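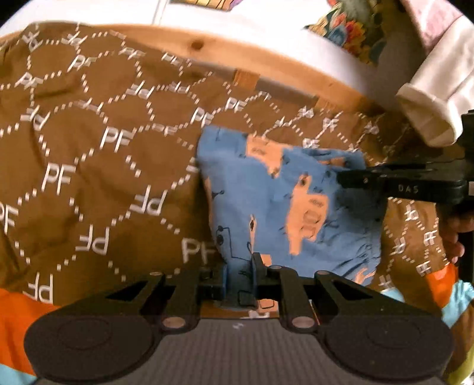 Grip slip on the left unit of the handheld pair started in August, and I put it down to worn pads. New pads made no difference. The cause was play in the linkage. The fault shows up best on thin cloth bunched between the fingertips, so I do most of my checks on the small blue garment with the peach patches, laid over the brown PF fabric. One gripper pinches the lower left, the other takes the upper right, and I pull the two apart slowly. If the fingers are out of line, the cloth creeps out on one side first.

There are metallic pins at every joint I care about. The two large ones at the inner ends of the housings carry most of the load. On my unit both had dry bushings, and the left one had worn oval. I could feel it by holding the housing still and rocking the finger side to side. Doina Mujić, who built the pair, had told me to grease them every 60 hours of use. I had gone 258.

The repair took one evening. Drive the pin out from the back, press out the old bushing, clean the bore with alcohol, press in the new one. I ordered bushings from Krasniqi and they came slightly long, so I took 0.2 mm off each with a file and a flat plate. Vitard sells them in the right length but was out of stock. Grease is Wilora light, a thin film only. Any more and it ends up on the cloth.

Reassembly order matters. Fit the large pins first, leave the smaller ones loose, close the fingers on a flat 2 mm shim, then tighten everything with the shim in place. If you tighten with the fingers open, the tips toe in and you get a point contact at the front edge.

After that, rezero the opening sensor. Mine read 5 counts high when closed, which the logging script takes as a thin object. I now store the closed value at startup and subtract it.

The right unit has the same bushings and fewer hours. It has a little play, within what I would accept. I have one spare set left and will fit it when the rocking test gets worse.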